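Foltdale, 2010-02-21

FOLTDALE FURNITURE FIRM ASKS BRITAIN TO SIT DOWN PROPERLY

Bachmann, the Foltdale upholsterer, today announces the Clonitano, a cream two-cushion sofa for people who have given up on the idea of sitting up straight.

The Clonitano has a tufted seat with rows of stitching and a quilted back, so that it looks plumped even after a long evening of being sat on. It comes in cream. We were asked by several shops whether it might also come in brown, on account of tea. It does not come in brown.

Over 600 people tried the sofa at our Foltdale showroom last September. We had set out 80 feedback forms, which seemed plenty at the time. The most common remark was "comfy", followed by a question about where the toilets were.
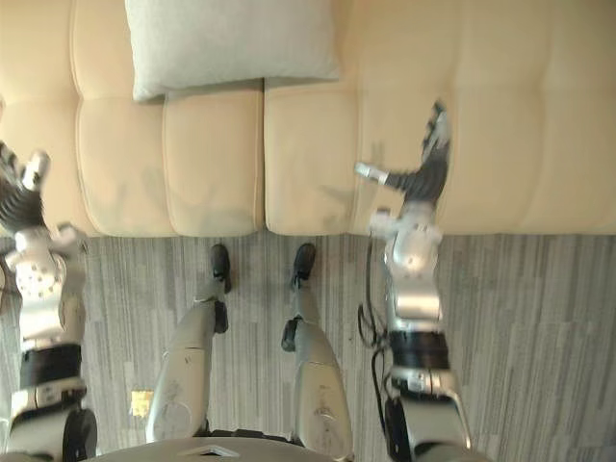
Each Clonitano is sold with one plain pale grey cushion. Our designers wanted four. They were talked down over the course of a fortnight, the argument being that most households already own more cushions than they can sit in front of. The grey goes well with a grey carpet, and customers with a carpet of some other colour are welcome to move the cushion about until they feel better.

Delivery is by Helport, whose crews will carry the sofa to the room of your choice, including rooms up the stairs. Please measure your door first. Please then measure it again, this time with the door open.

The first 200 sofas will be in shops by the end of the month, with a further 400 to follow once those have gone. Old sofas can be taken away on the same visit for a small charge. Anything found down the back of them will be returned to the owner, crumbs excepted.

Notes to editors

Bachmann makes sofas, armchairs and one footstool. Fabric samples can be had from the press office in Foltdale. Samples of the sofa itself cannot, though we are still asked.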